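Borudgate Replacement Finger Pads, Wide Block, Black (pair)
Fits Jemov hand-held gripper, all versions
Sold by Skondby Parts
In stock. 27 pairs left.

Please read this before you order. We have sold more than 142 pairs of these and a fair number came back with the same complaint, so the maker's text has been moved to the bottom of the page where it can do less harm.

The complaint is slip. You close on something round and smooth, the grip feels fine, you lift, and the part creeps down between the fingers until it drops. Borudgate's position is that this happens when customers use too little force. We doubt it. Mỹ Đinh on our returns bench checked 20 returned pairs and found the face polished in the middle of the pad on most of them, with good texture left at the corners. Turning up the force on a pad like that buys you a little time and then dents the part. 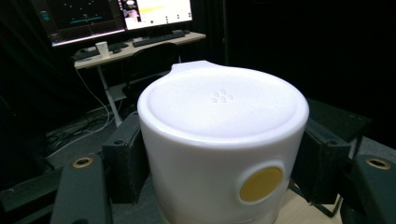
Smooth plastic with curved walls is the worst case. Two flat faces on a cylinder touch along two narrow lines, and the pad wears exactly there. If most of what you pick up is boxes, you may never see the fault at all. If you handle tubs, bottles or jars all day, plan on changing pads early and don't wait for the first drop.

Scuffs by themselves tell you very little. We've had gray, ugly pads that held fine and clean ones that didn't. Wipe both faces with a damp cloth, let them dry, then drag a thumbnail across the middle. If it slides without catching, replace the pair. Never replace one side only.

Safety note, added May 2025
Do not use these pads to carry glass, open liquids or anything hot. The original listing said "secure hold on all everyday containers." We asked Borudgate for the test behind that sentence and received a brochure. One customer's full jar of solvent ended up on the floor. Until we see numbers, treat that claim as advertising.

Fitting
Take the gripper off power first. Remove the old block, clean the seat, fit the new one and tighten the screw by hand. Open and close a few times with nothing in the grip and check that the faces meet flat. A block that sits crooked will slip when new, and that one is not the pad's fault.

What about the revised pad?
Borudgate says a softer compound is coming in July. Zyanya Aguirre in our workshop has tried a pre-production pair and liked the grip, but she had them for one afternoon and wear is the whole question. We are not taking preorders.

Returns
Worn pads that slipped: send them back within 65 days for store credit. Include a note saying what you were lifting. Cut or melted pads are not covered.

From the maker
"Confident handling for every task. Durable textured surface. Easy to install."

Also fits: Phùng adapter plate (sold separately)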